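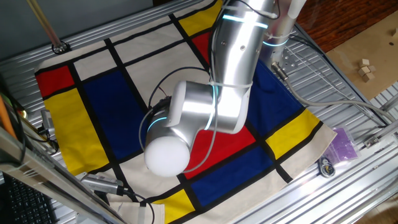

Robot arm over a patterned cloth.

Shared carts and saved quotes now in Briltov

Mar 13, 2024

Stores running Briltov 8 can now let a customer save a cart as a quote and send it to someone else to pay. The feature is switched off by default. Existing stores will see no change until a store administrator turns it on.

To turn it on, go to Settings, then Checkout, then Saved Quotes, and check the box marked Allow customers to save quotes. You can limit it to certain customer groups on the same page. If you sell to both trade and retail customers, we suggest starting with the trade group.

Once the option is on, a Save as Quote button shows up under the cart total. The customer gives the quote a name and can enter the email address of the person who will pay. That person gets a link to a read-only copy of the cart, with shipping and tax already worked out for the address on file. They can pay from that page without creating an account.

Prices in a saved quote are held for as long as you choose. The setting is called Quote Lifetime and is entered in days. After that, the quote can still be opened, but prices are refreshed and the customer sees a notice at the top of the page. Stock is not held. If an item sells out while a quote is open, the line is marked unavailable and the total is updated.

Yogesh Nishad on the checkout team asked us to point out two things. Coupon codes are saved with the quote, but they are checked again at payment, so an expired code will drop off. And gift cards can't be saved at all – they have to be entered by whoever is paying.

The email that goes out uses the template called Quote Shared. Please look it over before you turn the feature on. The default text is short and has no store logo. If you have changed your header in other templates, you will need to copy that change across by hand.

Stores that use the Statar connector for accounting should update it first. Older versions read a saved quote as an unpaid order and will post it to your ledger. Ute Eichhorn has put the update steps in the help center under article 291. The update signs you out of the connector, so have your login ready.

During the trial, 777 quotes were saved and most were opened the same day. The most common request was a way for store staff to edit a quote after the customer has saved it. Lalit Bhatt is working on that and we expect to have a test version later in March. For now, staff can view a quote under Orders, then Quotes, or delete it, but changes have to be made by the customer.

One known problem: on carts with product bundles, the read-only page lists the bundle parts in the wrong order. Totals are correct. A fix is in testing.

Questions about saved quotes can go to the support desk as usual. Put "quotes" in the subject line and it will be passed to Roscoe Escobedo's group.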